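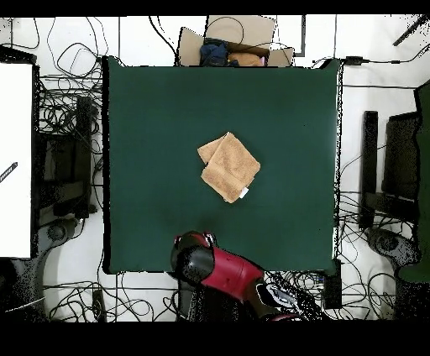
Handtuch, gefaltet, auf dunkelgrüner Matte

Velgate Kedska im Test: kleine Anlage für kleine Comedybühnen

Ich moderiere seit ein paar Jahren eine offene Bühne im Hinterzimmer vom Lopes, 32 Stühle, ein Barhocker, ein Vorhang, der mal eine Tischdecke war. Und ich habe in der Zeit wirklich jede Sorte schlechten Ton erlebt. Mikro tot mitten in der Pointe, Brummen vom Kühlschrank, eine Box, die bei jedem S gepfiffen hat (wir hatten einen Stammgast mit einer Nummer über Susanne aus Sossenheim, das war hart für alle). Im November hat die alte Box dann endgültig aufgegeben, und ich durfte endlich was Neues kaufen!

Geworden ist es die Kedska von Velgate: eine Akkubox mit eingebautem Zweikanalmischer, ein Funkmikro, ein Stativ, alles in einer Tasche. Gezahlt habe ich 843 Euro, bei mir im Laden in Skastach. Ja, das tut weh. Wir leben vom Hut. Ich hab zwei Nächte drüber geschlafen und dann trotzdem Ja gesagt, weil der Verkäufer mich eine Viertelstunde lang in das Mikro hat quatschen lassen und ich danach nicht mehr ohne rauswollte.

Zum Klang

Für Musik würde ich die Kiste nicht kaufen, das sage ich gleich. Unsere Einlaufmusik klingt damit ein bisschen nach Küchenradio, untenrum kommt da wenig. Aber Stimme! Stimme kann sie richtig gut. Man versteht auch die Leute, die nuscheln, und bei einer offenen Bühne nuscheln viele, meistens genau beim wichtigsten Wort. Auf Kanal eins gibt es einen Schalter für Sprache, den habe ich einmal reingedrückt und seitdem nie wieder angefasst. Rückkopplungen hatten wir bisher zwei Mal, beide Male stand jemand mit dem Mikro direkt vor der Box und hat sich zu ihr runtergebeugt. Dafür kann die Box nichts.

Laut genug ist sie für unser Zimmer locker, ich stehe meistens knapp unter der Hälfte. Einmal haben wir sie vorne in den Gastraum gestellt, mit laufender Bar und Geburtstagsrunde am langen Tisch, da war sie am Anschlag und klang dann auch so. Wer regelmäßig in vollen Kneipen spielt, braucht was Größeres.

Das Mikro

Liegt schwer in der Hand, auf die gute Art. Anfänger halten sich ja gern daran fest, und bei unserem alten Plastikding hat man jede feuchte Hand gehört, jedes Umgreifen, jedes nervöse Tippen. Das ist hier viel weniger. Der Schalter sitzt ganz unten am Griff und geht streng, sodass ihn in neun Abenden noch keiner aus Versehen erwischt hat. Bei der alten Anlage war das fast schon eine eigene Nummer im Programm.
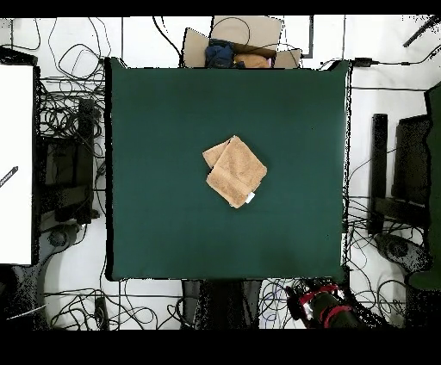
Was mich nervt: der Korb. Der lässt sich abschrauben und das soll man wohl auch regelmäßig tun, nur ist das Gewinde so fein, dass ich ihn hinterher jedes Mal schief aufsetze und nochmal von vorne anfange. Nach einem Abend mit vierzehn Leuten am selben Mikro will man das Ding aber sauber machen, glaubt mir. Ein Ersatzschaumstoff liegt bei, ein zweiter wäre nett gewesen.

Josué Prado, mit dem ich die Reihe zusammen mache, mag das Mikro übrigens nicht so. Er arbeitet viel mit Geräuschen, ganz nah dran, Türenquietschen, Espressomaschine, seine Tante am Telefon, und er findet, dass da obenrum was fehlt. Er bringt jetzt sein eigenes mit Kabel mit und steckt es in Kanal zwei. Geht problemlos, der Anschluss ist hinten und man kommt auch dran, wenn die Box schon auf dem Stativ steht.

Akku und Aufbau

Der Akku hält bei uns den ganzen Abend plus Soundcheck, danach leuchten noch zwei von vier Lämpchen. Nachladen mache ich trotzdem jedes Mal, ich bin da gebranntes Kind. Das Ladegerät fürs Mikro ist leider ein anderes als das für die Box, also schleppe ich zwei Netzteile mit, die exakt gleich aussehen. Auf einem klebt jetzt rotes Tape. Hätte man bei dem Preis echt eleganter lösen können, Velgate!

Aufgebaut ist alles in der Zeit, in der an der Bar mein Spezi gemacht wird. Stativ auf, Box drauf, Mikro an, fertig. Das Stativ selbst ist okay, ein bisschen wackelig, wenn man es ganz auszieht. Ich lasse es eine Stufe tiefer und schiebe ein Bein hinter die Heizung.

Die Tasche ist dünn. Der Reißverschluss hakt an der Ecke schon jetzt, und ein Fach für Kabel fehlt komplett. Wer mit der Anlage im Zug zu Gastspielen fährt, sollte sich gleich was Gepolstertes dazu holen.

Die Anleitung hat 112 Seiten in lauter verschiedenen Sprachen, und die deutsche Fassung nennt den Lautstärkeregler durchgehend „Mengenknopf“. Das habe ich einmal auf der Bühne vorgelesen und es lief besser als mein halbes Set.

Würde ich sie nochmal kaufen? Für unser Zimmer ja, sofort. Für eine Impro-Gruppe mit vier Headsets eher nicht, dafür hat sie zu wenig Kanäle, und für Musik-Comedy mit Gitarre und Loopstation würde ich auch woanders schauen. Wer einfach nur einen Menschen vor einen Vorhang stellen und ihn reden lassen will, soll sie sich im Laden mal anhören.

Vier von fünf Sternen, der Abzug geht an Netzteile und Tasche.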